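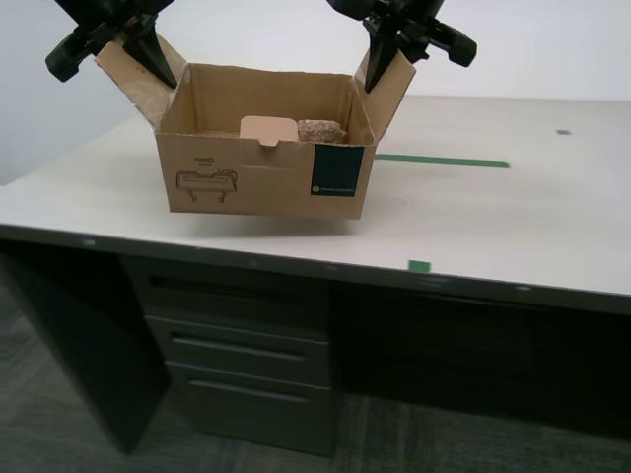
The Multville office asks whether a carton can be used a second time for the sample sets, or whether new stock should be budgeted. The reply from Cunia was that reuse is acceptable as long as the flaps still fold and the old printing is covered before dispatch.

Work in June covered 71 sets. Each set is packed in an open-top carton and checked before closing. Stock on hand at the end of the period was 1,857 cartons, all secondhand, of mixed size.

Heavy samples remain the main difficulty. A stone packed beside a board can mark the wood in transit, and the packing order is under review.
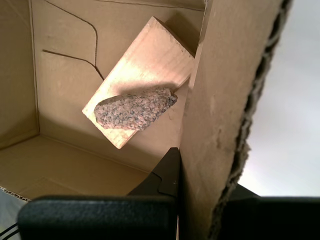
Figure 2. Speckled rock and pale board in an open carton.

Of the 71 sets, 65 were passed for shipment to Erton. The rest await repacking.

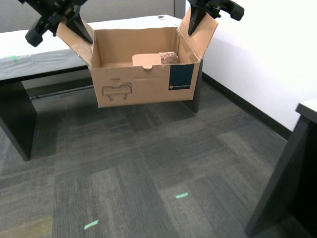 Carton condition is now recorded on the Kälin sheet before filling. Flap wear is entered separately from damage to the base or walls. The carton printed HAND would be entered as worn at both flaps, with pale, frayed board near the front corners. Tape is applied over such areas at closing. Spending on tape is within the amount approved for phase 2, and no change to the budget is requested.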